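Grants / Progress reports / Automation

Jarnilier shared-workspace rules: second progress report
September 2, 2026

The grant asked us to test whether the draft Grultora practice code for two-arm work can be followed by a small shop. Since April we have run the Flutico bench under it. The short answer is that parts of it can, and the part most often quoted in sales material is the weakest.

We logged 1,807 handovers and close passes between the two arms. The code wants a clearance of 50 mm between grippers at all times, except during a "declared transfer." It never says who declares it. Our operators ended up marking nearly everything as a transfer, and on paper we look fully compliant. I would not put much weight on that.

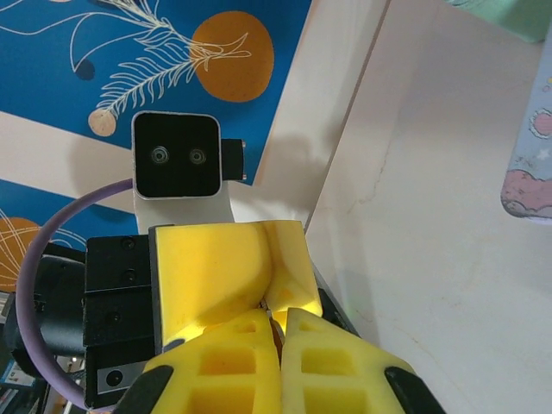 The two grippers at close quarters, yellow fingers to yellow fingers, with the camera module on its white bracket.

Cable routing is the second gap. The code gives it one line, "cables shall be managed," and an inspector could pass or fail the same bench on that wording. We wrote our own check: move each arm through its full reach at slow speed, watch the loops, and sign the sheet. It takes longer than the rest of the startup list put together, and we think it is worth more.

Finger wear is covered better. The inspection form is plain and people fill it in. We did drop the color-coded sticker scheme — it added work and changed no decision.

Taipe has offered to certify the bench against the current draft. We advise waiting. A certificate issued now would mostly confirm that our forms are complete.

For the next period we ask to move 3 days of the training budget into rewriting the transfer clause, and to repeat the close-pass log with a second person confirming each declared transfer. The equipment line is unchanged. Spending to date stands at 50 percent of the award.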